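Notebook, Dutton kitchen cell
2024-07-31

Drawer contact work, continued from the April notes. The question is still whether wrist force alone can tell the policy that it has the drawer front, or whether we need the finger current as well. The Litine checkpoint uses both. Thygesen's argument in the group meeting was that finger current only repeats what the wrist already reports, and I wanted numbers before agreeing.

Setup. Arm at its usual mount, parallel gripper, Zultwood controller on the old gains. Counter items left in place for all runs so the background stays the same between conditions. Fixed cameras only. Policy runs in chunks of 9 actions, replanning after each chunk. I dropped the speed limit on the last part of the approach because the April runs had too many hard touches on the top edge of the drawer front.

Two variants trained from the same demonstrations, 900 episodes each:

A – joint state, images, wrist force
B – same as A plus finger current

Same seed, same number of steps, same image crop. Evaluation starts from 6 fixed arm poses, with the drawer opening set by hand before every attempt.

Gripper down at the open drawer:
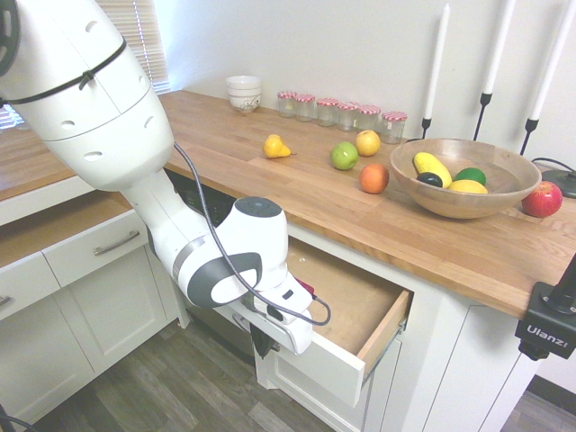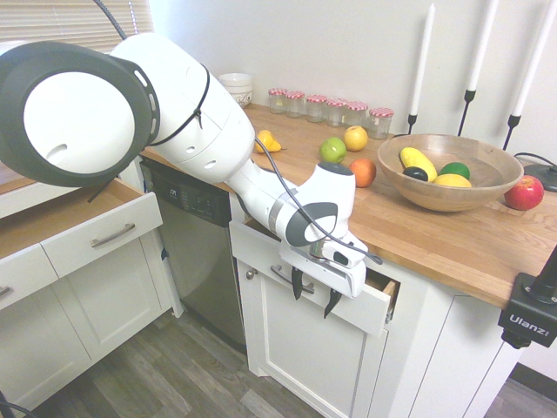 Result so far: A and B are hard to separate when the drawer is well open. Both find the front and both settle at a similar height. The difference shows up with small openings, where A tends to push down on the top edge and hold there. The force trace climbs, flattens, and the policy keeps predicting the same chunk. B backs off and tries again a little further out. It doesn't always recover, but it does leave the stuck state.

I don't think this proves Thygesen wrong. When one finger rests on the edge, the wrist reading looks very close to the reading for a good two-sided contact, at least after filtering. It could be that the filter is removing the part that matters. The cutoff was chosen for the plate task and has never been checked for drawers. I looked at the raw trace for a few of the stuck attempts and there is a short spike at first touch that is gone from the filtered version.

So the comparison as run is not clean. B has an unfiltered signal and A does not.

To do before anyone quotes these runs:

Retrain A with raw wrist force next to the filtered one. Keep everything else.
Log the filter settings in the episode header. I had to dig them out of the config history.
Repeat the small openings with the drawer stop taped, so the opening doesn't shift on a hard touch. At the moment the start condition drifts when the arm pushes.
Check the clock offset between force and images. Last measured in April, before the driver update.

Side note on the replanning. I tried a shorter chunk on B for a few attempts and the approach got jerky, with no visible gain at contact. Went back to 9. A longer chunk is not worth trying until the stuck state is understood, because it would only hold the bad prediction for longer.

Loss curves for both variants look normal. Validation loss is slightly lower for B, but I put no weight on that. It was lower for the April model too, and that one was worse on the real drawer.

Retraining of A is queued, checkpoint every 1,000 steps. Start poses are saved under the Dutton folder with the drawer settings in the same file.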